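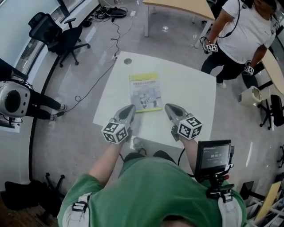
The book, on the white table.

My sister-in-law left the flat in Mundard in May and took everything she liked, which left me with a white table and a book.

The table I understood. It had a round grey cap set into one far corner, for cords, and it was too big to go down the stairs in one piece. It had come up the stairs in pieces, she said, and the little key for the bolts was in a drawer, and the drawer had gone to Brostine with the rest of the furniture. So the table stayed, and I ate at it, and paid the bills at it, and got used to its curved edges, against which no chair ever sat straight.

The book was another matter. It had a yellow-green band across the top and a line of Chinese characters underneath, and on the lower half a bluish-grey picture of something like a robot. I don't read Chinese. Neither does she. I rang her about it.

"It's yours," she said.

"It isn't mine."

"Well, it isn't mine."

We left it there, in the sense that she hung up and it stayed on the table.

For the first week I ate around it. I'm not a messy eater but I'm a cautious one, and I moved my plate to the right so that nothing would land on a cover I might one day have to give back. Then I found that I had begun setting my glass to the right as well, and my elbow, and the newspaper, until my whole life was being conducted on one half of a table while the other half was let out, rent free, to a book.

I tried the shelf. The shelf holds 17 books, all of them mine and all in English, and there was space at the end beside the atlas. I put it there on a Sunday morning and went out for milk, and when I came back the table looked as if it had been burgled. I stood there with the milk. I told myself that a person gets used to a bare table. By four in the afternoon the book was back where it had been, a bit crooked, left of centre.

Next I tried to get it home. The public library wouldn't have it. The man at the desk turned it over, turned it back, and asked if it was a donation or a return. I said I was hoping he could tell me. He said donations went through the Akpalu Street branch, which took them between ten and noon, and that returns needed a barcode. It had no barcode. It had the price of something pencilled inside the back cover, 125, without a currency.

At Akpalu Street they were taking children's books only.

There was a secondhand place in the Plalon arcade, up the escalator, past the key cutter. The woman there was kind about it. She opened it in the middle and read a little, with her lips moving, and then she laughed out loud.

"What does it say?" I asked.

"Oh, it's hard to put," she said. She read on to the bottom of the page. "I could give you two dollars."

I'd have sold it to her for nothing before she laughed. Now I said I'd think about it, and carried it home on the number 24 bus with my hand flat on the cover, like a man with a hat in the wind.

That night I sat down and looked through it properly, from the front and then, in case that was my mistake, from the back. It ran to 200 pages. There were diagrams. On one page somebody had underlined a sentence twice in red and written two characters in the margin, the second bigger than the first. They might have meant "so true". They might have meant "rubbish". Whoever it was had pressed hard enough to dent the page behind, and I ran my thumb over the dent for a while.

I rang my sister-in-law again.

"The woman in the arcade laughed at it," I said.

"At what?"

"The book."

A pause. I could hear the drawer, or a drawer.

"I've found that key," she said. "For the table. I can post it to you, if you want to get rid of the thing."

I looked at the table. I had a cup of tea on the right-hand side and my reading glasses on the right-hand side, and over on the left the robot was staring up at the ceiling, if that was its face.

"There's no hurry," I said.

She posted it anyway. It came in a padded envelope, no note, a bent bit of steel no longer than my finger. I've been using it as a bookmark. It's at the page with the red pen.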